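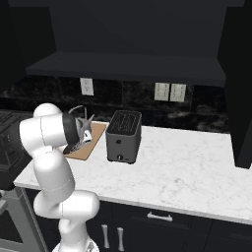

The simulated kitchen used for collecting examples at Clenitz, with the arm over the cutting board.

Shakuntala Grewal starts most mornings by throwing things out. She runs data collection for the Hostwood project at Clenitz, and the first job is to go through the previous day's recordings and delete the ones that would teach the model something wrong.

"People ask how many we have," she says. "I'd sooner tell them how many we kept. Last Tuesday it was 31."

Her team has five operators, who steer the simulated arm by hand controller in shifts of four hours. A new operator practices for a week before anything is saved. Grewal says the hard part is getting them to stop being careful. "If every example is slow and perfect, the model never sees a correction. I want the small misses left in."
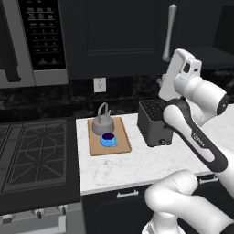 Layouts take up more of her time than the driving does. Each task is recorded in about 18 versions of the same kitchen, with objects moved a little between them. A cutting board holding both a kettle and a blue mug is one she likes, with the mug standing in front and overlapping the kettle from some views. "The model has to work out where one thing ends and the other begins," she says. "If they're always far apart, it doesn't learn that."

The recordings go to a second group, Gandallow, for training. They send back a list of tasks where the model did badly, and Grewal plans the next week from it. In March the list was mostly handles.

"We're still doing handles," she says.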